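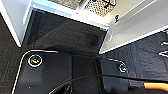
Page 1 of 4

Can a machine do floor mats yet?

Posted by Krum Gashi

I do the cleaning for a small place that takes in cars and household stuff, so there are always mats on the floor. The ones I have now are glossy black with thin white piping and the round silver-ringed grommets that hold them down. They show every bit of lint. They are lying on dark carpet, which makes it worse, because I can't tell where the mat stops until I find the white edge.

I do around 50 of these in a month. My boss saw a demo clip from Floltwood and now wants to know if a robot arm could pick up a mat, get the dust off and put it back flat. I said I would ask. Has anyone seen this work outside a demo? I don't care about speed. If it took 10 minutes a mat and I could go do something else, that would be fine with me.

Biljana Stoyanova

Partly. I worked at Ciltov until last December and we tried an arm on mats and trays.

Picking up was the easy part once it found an edge. White piping helps a lot there. Finding black mats on black carpet was the hard part, and shiny ones were worse than dull ones - the camera picks up reflections and the software thinks the surface is somewhere else. We put a lamp off to one side and that fixed more than any of the software changes did.

Putting it back was where we lost time. The grommet has to go over the post in the floor, and a mat bends while you carry it. Our best run was 87 mats out of 100 seated without help. That sounds good until you are the person walking over to fix the other ones. You also can't leave for long, so forget about doing something else in another room.

For dust only, leave the mat where it is and have the arm run a vacuum nozzle over it. We got that working in an afternoon. It misses the corners. Move any cables first, ours dragged one along and stopped.

Todor Nedeljković

No. Get a better vacuum.

Mercedes Marulanda

I agree with Biljana about vacuuming in place. We have a Popescu arm in our shop and it does flat things fine. Two mats close together confuse it, mostly when both are black, and it will sometimes treat them as one big mat. We leave a gap now.

Lint is a different job from dust. Suction alone leaves lint on a glossy mat and you need a damp cloth or a roller. Our arm can hold a roller but it can't tell when the sheet is full, so someone has to peel it. I still do the last pass by hand.

Ask your boss if the price in that clip included the gripper. Ours was extra.

Krum Gashi

Thanks. I'll tell him vacuuming maybe, lifting no. We have a lamp I can try.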